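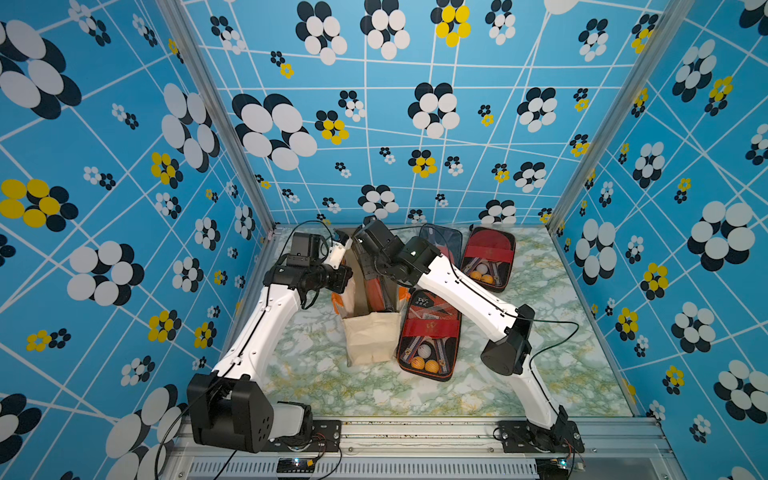

Last changed: November, by Iveta Šimko

Rendska word list — README

Rendska is a list of dialect words for weather, collected from letters and kitchen notebooks in the villages Prusero and Uretti. It has 400 entries. I made it for people who study local speech, but a teacher or a translator can use it also.

What is in the folder

words.csv — one word in each row, with the meaning, the village and the source
sources.txt — the list of letters and notebooks
tudose.csv — words from the older Tudose collection, which I typed again and did not correct

Columns

The column "sure" has a value from 1 to 3. The value 3 means that the meaning was confirmed by 2 speakers. Please do not mix the values 1 and 3 when you compare the villages.

An empty cell means that I do not know. It does not mean "none".
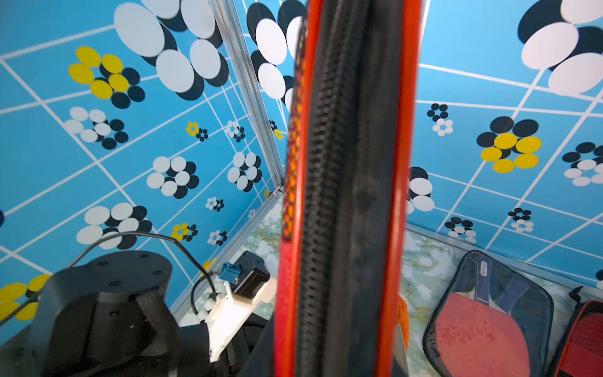

Known problems

The spelling of words for fog is not the same everywhere. In Uretti people write the long vowel double, in Prusero they often leave it out — I kept both forms. Some rows for hail still have no source.

Use

You may copy and change the list, if you name Rendska as the source. Corrections are welcome, please send the row number together with the word.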